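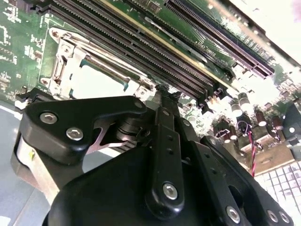
Re: the Dradora anthology, and whether we cut the prologue requirement. Sorry this is so slow, I've had the thing open in a tab since breakfast. Short version, I think we keep the requirement but change the word limit. Long version below. Read all of the sample chapters last night, most of them twice, and the ones that worked for me dropped you into one object at close range before you knew whose house you were in. A green motherboard at a hard slant, say, and you get the green and the slant first and the name of the person fixing it on page two. That's all I want from a prologue. One close thing. Not the history of the valley.

Roksolana Dmytriv wrote:

> I've now read 122 pages of submissions for the spring round and I am
> begging this list to reconsider the prologue. Every single one is
> weather or a grandfather. I know Plamik put it in the guidelines
> because they wanted the pieces to "talk to each other" but what we
> are getting is seven writers clearing their throats. Could we drop it
> and let people start with chapter one? We'd save pages too. The
> printer quote only holds until May.
>
> Also, does anyone have the final version of the Trulledstead piece?
> I have two drafts and they have different endings.
>
> R.

OK so. Point by point, more or less.

Weather and grandfathers: yes. Agreed. My own was a grandfather, so I'm not throwing stones. But I went back to the guidelines and we ask for "an opening that establishes the world of the piece." Well, what did we expect. Ask for a world, get a map. I'd change the wording to something like "a short opening, one place, one moment" and leave it at that.

Length. Right now it says up to 477 words and people treat that as a target. I'd drop it to 163. You can't fit a grandfather in 163 words. You can fit his hat.
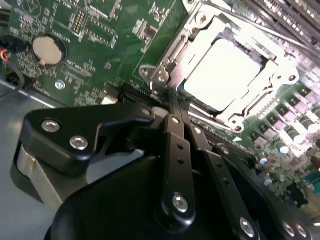 Tried it on mine this morning as a test, cut the whole first page and kept the bit with the ferry ticket, and it's better. Annoyingly better. The grandfather still gets in, he's just in chapter two where he has something to do. Will send it round when I've fixed the join, there's a sentence in there now that refers to a dog who no longer exists.

Dropping the thing completely, I'm against, for a boring reason. The layout is already built around it. Each piece has the facing page for the opening and then the chapter starts on the right. If we pull them we have seven blank left hand pages or we redo the whole layout, and I am not redoing the layout. Shorter openings actualy help there, more white space, could set them a size bigger.

If people don't want to write a new one they could lift a paragraph from later in the piece. Not ideal but I've seen it done well. Han did it in the last book, the paragraph with the kitchen scales, and when it came round again in context I got a proper chill. So maybe say that's allowed. Only if it's one paragraph though, I don't want half a chapter printed twice.

On the Plamik side, I don't think they'll mind. What they care about is that the pieces sit together and all have the same shape. I can write to them tonight unless someone else would rather. R, maybe better from you as you've read the most? Either is fine. 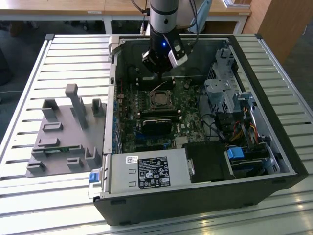 Trulledstead. I have a third draft, sorry. Mine ends on the stairs, with her not going up. I think that's the newest, it's got the fixed tenses in the middle section and the brother's name is spelled the same way all the way through for once. If yours end at the station or with the letter, they're older. I liked the letter ending more but it's not my story. Will forward it after this, check it against yours before you mark anything up.

Other small things while I'm here:

Whoever is keeping the style sheet, can we please decide on gray or grey. I've changed it both ways in the same file.

Two of the pieces use present tense for the opening and past for the rest. I'd leave those alone, it works in both, but the copy edit last time "corrected" one and we had a sad author.

Contributor bios, third person, under fifty words. I still owe mine. I know.

So, proposal: keep the opening, 163 words max, new wording as above, lifted paragraph allowed. If you hate it shout before the weekend, otherwise I'll put the new text in the guidlines and send it to everyone who's in.

Have to run, bus.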